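Gredetwood List: finishes, furniture and fixes
Subject: Re: pale tabletops, and do I have to oil the thing
Date: October 8, 2026

> Hi all, fairly new here, mostly been reading. We just moved and
> the one good piece that came with us is a light wood table, very
> blond, with those big swirly loops in the grain. I love it and I'm
> scared of it. My last table got ruined with an oil that turned it
> the color of weak tea. Is there any way to keep a pale top pale?
> Also it's going to be used for everything: meals, bills, craft
> stuff, the sewing machine. Do I need to cover it, or am I being
> precious? And what do people clean theirs with? The store told me
> one thing and the internet told me nine others.

Oh, you've come to the right list, we can argue about this until spring!

First, you're not being precious. Well, maybe a little, but so am I, and I've had a blond table in the middle of my house for years now. Mine is the Erna, the longer of the two sizes that Salazar used to carry before they closed the shop on the hill. I hauled it home in July in the back of a borrowed van with a quilt over it, sweating the whole way, and I've been fussing at it ever since.

On the oil question: before you do anything, find out what's already on there. If the top feels smooth and has a bit of a shine when you look across it toward a window, there's probably some kind of clear finish on it and oil won't do much except sit there and get sticky. Put one drop of water somewhere that doesn't show and go make coffee. If it's still a bead when you come back, leave the oil in the cupboard. If it has soaked in and left a dark spot (it'll dry out, don't panic), then you've got bare or nearly bare wood and it's a different conversation. For that I'd look for a hardwax with a little white in it. The plain ones do go yellow on pale wood, some of them right away, and I suspect that's what happened to your last table.

For cleaning I use a cloth wrung out in warm water with a tiny squirt of dish soap, then a dry cloth right behind it, going with the grain. That's the whole routine. I did buy a bottle of Grusel once after someone on here raved about it, and it was fine, it smelled like a lemon candle, but I couldn't see any difference from the dish soap and I never bought a second one. Whoever raved, feel free to write in and defend it.

As for covering it, I tried. I had a clear vinyl sheet on mine for one whole winter and I hated it. Crumbs got under it, my arms stuck to it, and then I lifted it up and there was a cloudy patch where something damp had been trapped for who knows how long. It took me an afternoon with a soft cloth and a lot of patience to get that out. Now I do meals on placemats, put felt dots under the sewing machine feet, and for anything with glue or a blade I use a board. Felt dots are sold in sheets of 100 and you'll use 4 of them, so ask your neighbors first.
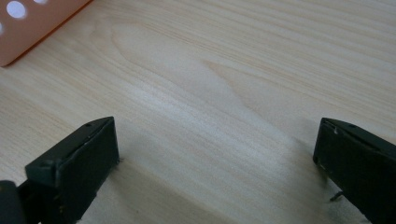

The loops are the best part, I think, so I'd hate to see you hide them under a tablecloth. I always sit on the side where I can see them. People call that cathedral grain, if you want to go searching in the archives, and there's a long thread on it from way back (try the 2000 folder, a lot of the old wood talk ended up in there). Some of the advice is pretty heavy on the sanding, so read it with one eyebrow up. If your top turns out to be veneer you can go right through it before you notice.

One other thing, watch the sun. Pale wood changes color near a window, and it does it around whatever you leave sitting out. I had a fruit bowl in the same spot all summer and when I moved it there was a perfect circle underneath. It has mostly evened out by now. So shift things every week or so, and if your table has a leaf, leave it in for a while so it catches up with the rest.

Do the water drop test and write back with what you find, and tell us if there's a maker's label under there anywhere! I'd love to know if it's another Erna. And if anybody has a good way to get candle wax out of the crack between two boards, I'm asking for myself.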